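Workshop Tips: Setting Up a Bench for Sorting Small Parts (What We Learned From the Arm Trials)

I've been running the bench side of the Lurkent sorting study since the spring, and people keep writing to ask for the practical bits. The paper has the math. What it doesn't have is how to lay out a table so that the arm, and you, can find things on it! So here are my notes, most of them just as useful if the only arms in your shop are your own.

A quick word on the study first, so the tips make sense. We wanted to know whether an arm learns to pick and place small parts better from a lot of tidy demonstrations or from fewer demonstrations with the layout changed between each one. We recorded 3000 picks with the layout fixed, then 500 with the layout shuffled every time. Both sets trained the same kind of policy, and both were tested on layouts neither had seen. The shuffled set won, and by more than I'd have bet on: 77 percent of parts placed correctly, against 50 percent for the fixed set. I made Eyvindur Baldursdóttir run the test again before I believed it. It came out the same way.

Now the bench.

Use a pale, matte top

Ours is plain white. Dark parts stand out, edges are easy to find, and a dropped screw can't hide. We had a glossy top to begin with and every lamp in the room showed up in it as a bright blob, which the policy cheerfully tried to pick up. If you're stuck with a shiny bench, a sheet of matte board taped down at the corners does the job for very little money. Wipe it with a barely damp cloth and let it dry before putting boards out.

Light it from two sides

One lamp gives you one hard shadow, and a hard shadow next to a small part looks a lot like a second small part. Put a lamp on each side, a bit higher than you think, and bounce them off the ceiling or a wall if you can. Shuk-fan Siu clipped baking parchment over ours with clothespins and it's still up there. (Keep it well clear of anything that gets hot. Ours are cool LED panels.)
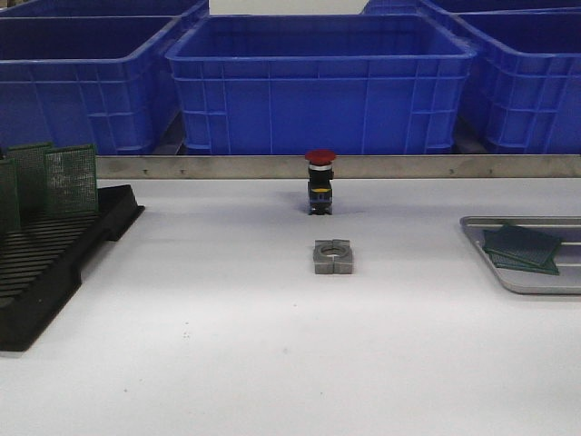 Slotted racks beat flat trays for circuit boards, and I'd say that to anybody who handles boards by the handful. A board standing on edge gives you two faces to grip and a clear idea of where it ends. Boards lying on top of one another are much harder, for a gripper and for cold fingers too. We keep both on the bench on purpose: three green perforated boards upright in the black rack on the left, and two more piled crookedly in the steel tray on the right, so the job covers an easy pick and a mean one. In the fixed set the arm got very good at one particular pile and fell to bits when the top board was turned a little. With the shuffled set it would slow down, come in at the corner and slide the top board off. I could watch that all afternoon.

If you're doing this by hand, borrow the trick. Don't pinch the stack. Push the top board sideways with one fingertip until a corner overhangs, then lift from there. It saves the solder side of the lower board from scratches.

Shuffle on a schedule, and write it down

Left to ourselves we all "shuffle" by moving things a couple of inches and putting them back where we like them. My early layouts were all the same layout with better manners. What fixed it was a deck of index cards. Each card has a rough sketch of the bench with the rack, tray and loose parts in different spots, some turned, some close together. Draw a card, set the bench to match, record, draw again. Shuk-fan drew the first batch over lunch and made several of them downright nasty, and those are the ones I'd keep if I had to throw the rest out.

Add a few awkward shapes

Boards are flat and polite. Put out some things that aren't. A split clamp block with a big hole through the middle is a good one because there are so many ways to grab it, and a push button with a wide cap is another because it wants to tip over. If it rolls, wobbles or looks different from every side, it belongs on the bench for at least a few rounds.

Keep the background dull, or keep it honest

This one surprised me. We use bright blue crates along the back for storage, and for the first weeks I moved them out before recording. Then a test went badly the moment somebody left a crate in. Now they stay put in the recordings, and we swap them around with the rest. If your real shop has crates in it, practice with crates in it.

Small things that saved us time

Brush the top off between rounds. Specks of grit turn up from nowhere.

Keep bare boards in an anti-static rack when you aren't using them, and handle them by the edges.

Stop when you're tired. The demonstrations Eyvindur recorded after 9 p.m. were jerky, and the policy copied every twitch.

Label your bad recordings and keep them. We went back to ours twice to find out where a habit came from.

Still on my list

I haven't tried any of this with clear plastic parts, and I suspect the white top will be the wrong choice there. The folks at the Rernby shop are planning a set on dark felt in August, with the same card deck, and I'll add their numbers to this page when I have them. If you've made your own deck, send me a scan. I'm especially keen on the nasty ones.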